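Right, thread time. I've been helping out on the paper aisle in our little supermarket and I have Opinions about shelf tidying now. Mute me if you need to.

Background: I used to do fruit and veg at the Brovthorpe shop, where everything is round and rolls away from you. I thought paper goods would be a holiday. Soft! Light! Doesn't go mouldy! Reader, it is not a holiday.

First problem is that everything is squashy. You can't build a decent stack out of squashy things. You get a row looking lovely, you turn your back to fetch the next lot, and by the time you're back it has all had a little lean.

Second problem is customers (love you all, genuinely) who take a pack of pads from the bottom, read the back of it, change their mind and put it down on top of something completely different. I do it too when I'm shopping. I've stopped since I started this job — well, nearly stopped.

So the bottom shelf is where I always begin. It's the worst one for your knees and it's where everything ends up. My method is one hand to lift the pack that's in the wrong place and the other hand to stop its neighbour coming with it. Wrappers cling to each other like you would not believe.

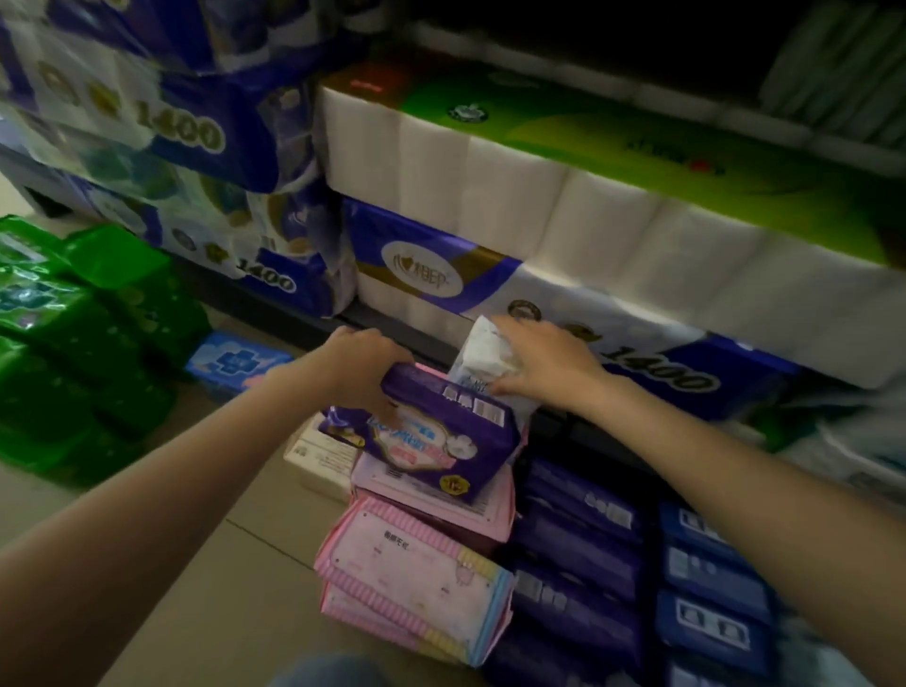 I sort by colour before I read a single word. Purple with purple, pink with pink, navy with navy, green with green. Once the colours are together you can go back and check sizes and day or night and all the rest of it, but if you start by reading labels you'll be down there until closing.

Luzius Hollenstein, who trained me, does it the other way round. Reads every label first, then moves anything. He's very thorough and his shelves look gorgeous and he takes an hour longer than me. We have agreed not to discuss it at break.

Navy packs are my favourites, if anyone's wondering. They line up in a column and they stay there. Shiny green ones are the opposite — slippery little things, you put three down and two of them slide off to start a new life on the floor.

Someone asked in the replies whether we get knee pads. We do not! I bought my own, Cundiletti ones, and they're fine, bit stiff at the back. I wore them home on the bus once without noticing.

And someone else asked how long the whole bay takes. If it's only tidying, 43 minutes is my best ever. If there's stock to put out as well, forget it, that's my morning gone.

Loo roll next, because I know that's what you're all here for. Long multipacks go in flat with the printed side where people can see it. They're bulky but they behave. You can shove one along with your forearm and it just goes, very satisfying.

What you mustn't do is wedge them in tight. I did that in my first week, was terribly proud of how full it looked, and then watched a poor woman pull at one with both hands and bring two more down on her feet. No harm done, she was laughing, I was mortified. Leave a gap at the side now, always.

Another thing I've learned is that pads and loo roll wander into each other all day long. Same bay, people's hands are full, something gets put down. I usually pick up a pack in each hand and compare them before they go back, because two purples can look like the same thing and turn out to be different sizes. Checking costs me a few seconds. Putting them in the wrong row costs me Luzius's face.
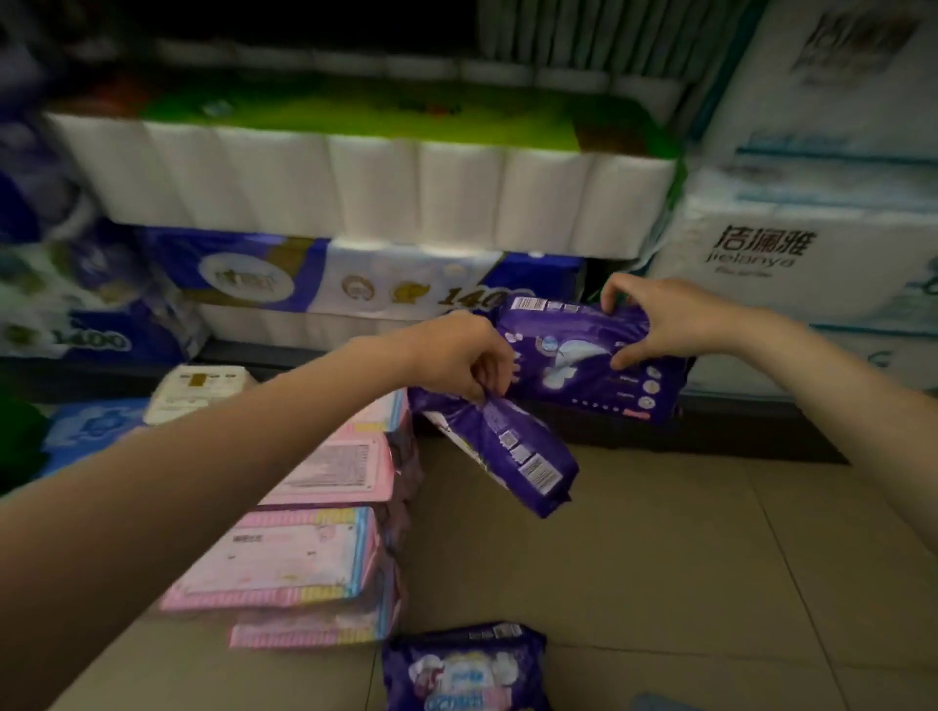
Purple pads, one in each hand, with the loo roll and the jielanya carton for company.

Price labels, quickly, before I let you all go. Tidy to the label, never to the gap. If a product has sold out, leave its space empty, even if it looks awful and your fingers are itching to fill it. Fill it with the thing next door and whoever does the ordering thinks we've got plenty.

I filled a gap once. We then had no family packs for four days and a man was quite cross with me about it. Fair enough.

Oh, and cut your nails! Thin plastic plus long nails equals a torn pack, and a torn pack goes in the reductions basket at up to 50 per cent off, with a bit of tape on it, looking sorry for itself.

Anyway, I'm on tissues and kitchen roll next week, which I'm told is harder as the boxes have corners. Will report back. Send knee pad recommendations if you've got any, the stiff ones are starting to annoy me.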